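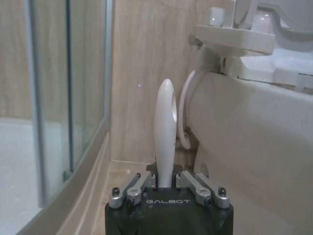
hobnail_77
Can someone tell me what a toilet brush is supposed to do that a squirt of cleaner and ten minutes' patience doesn't? We had the small downstairs loo redone in August and I've been arguing with the other half about accessories ever since. The brush we ended up with has a glossy white handle with an oval hole near the top, and as you can see it's right beside the pan there. At home in its spot it's close enough that I catch it with my ankle. The shop wanted 49 quid for the Mukon one, which is the same idea in steel. For a brush. I said no. I'm also not convinced any of them are hygienic, they just sit there in their own drips. Talk me round or tell me I'm right.

grout_expectations
You're half right. 49 is silly money. But cleaner alone won't shift everything, especially in a hard water area, and if you think it will I'd like to know who is really cleaning your loo. Buy a cheap one and bin it every few months. Ours is a Kolla and it does the job.

hobnail_77
I clean it, thanks. Saturday mornings. And "bin it every few months" is exactly what the people selling brushes would like me to do.

marshlight
I'm with hobnail on this. Got rid of ours two years ago and haven't missed it. Rubber glove and a cloth.

grout_expectations
A cloth. Which then goes where?

marshlight
In the wash, at a proper temperature. Same as tea towels.

grout_expectations
Not in the same wash as tea towels I hope.

hobnail_77
Can we leave the tea towels out of it. The other thing I wanted to ask about is the seat. The fitter talked us into a Honeck and said it would stay up by itself, close quietly, not wobble, and so on. I've had seats before that were meant to do all that and every one was sliding about by Christmas. My other half has also tied a ribbon on it, which I'm told is staying.
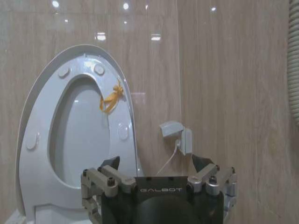 Seat up, ribbon on the rim.

pelmet
I like the ribbon! My gran used to do that so you could lift the seat without touching the underneath. You can buy little stick-on plastic tabs for it now but a ribbon is nicer and costs pennies.

hobnail_77
It's a ribbon. On a toilet seat. How is that cleaner than a plastic seat I can wipe down?

pelmet
Change it when you change the towels. You don't have to be so gloomy about it.

drainrod
Sorry, but I'm with the gloomy one. Anything you can't wipe doesn't belong in there, and that goes for fluffy lid covers and pedestal mats as well. On the seat, the thing to check is the bumpers. Four is good, I've seen plenty with two. Cheap ones fall off, and then the seat rocks and works the hinges loose, and everybody blames the hinges. Give each one a push with your thumb now and again.

hobnail_77
That's useful, ta. I'd never have thought of checking them. I still expect the hinges to go.
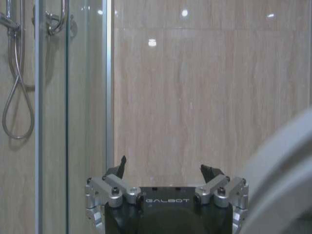
While I'm moaning, the walls. I wanted plain paint. I was told big beige tiles with a woodgrain sort of streak in them would be "warm" and would never need doing again. Öberg, the range was called, and it came to 644 all in for a room you can barely turn round in. They look all right, I'll admit that much. But they're shiny, so every ceiling light shows up in them, and I have my doubts about "never".

grout_expectations
644 including fitting? I'd have bitten their hand off. Paint in a loo goes patchy at elbow height and behind the pan, and you're up a ladder again in no time.

drainrod
Depends on the grout. Tiles last, grout doesn't. What did they use?

hobnail_77
No idea. It's beigeish.

drainrod
Well, find out. Ask for the name and keep it with the receipts, because you won't match it by eye later.

marshlight
Shiny tiles are easier to wipe than matt, for what it's worth. We had matt in the last place and every splash stayed put. I'd swap.

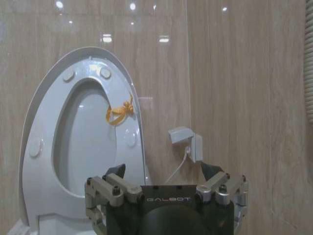
hobnail_77
Fine, I'll give the tiles a year. Back to the brush, as I don't feel I've had a straight answer. If I keep one, does it go in a pot on the floor or on the wall? Wall means drilling the new tiles and I'm not doing that.

pelmet
Floor, but let it drip first. Flush, then trap the handle under the seat for five minutes with the brush end over the bowl.

drainrod
Agree with that. And rinse the pot out when you do the floor. Most people never do and then wonder what the smell is.

marshlight
Or don't own a pot.

grout_expectations
Or have a cloth in with the tea towels.

hobnail_77
Right. Brush stays until it looks grim, then I'm trying the glove. The ribbon I've no say in. Will report back on the hinges.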